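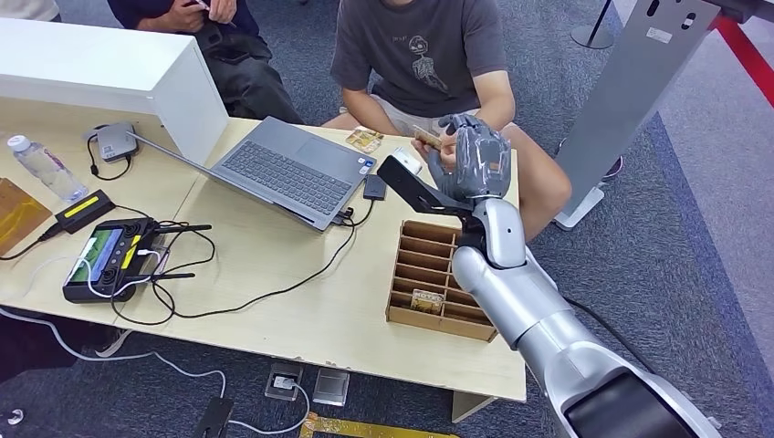 February – Luminița Zamfir and Wekesa Shemweta
4 min read
Print | E-mail

3.2 Seating and reading speed

Readers at the Clandoreck site were tested seated, in pairs or alone, with the same printed passage of 981 words. Of the 76 who began, 70 finished both sittings. Median speed was slightly lower in pairs – mostly on the second page – and recall did not differ (Figure 2). Six readers left before the second sitting and are excluded from the analysis.

Figure 2. Recall score by seating, both sittings.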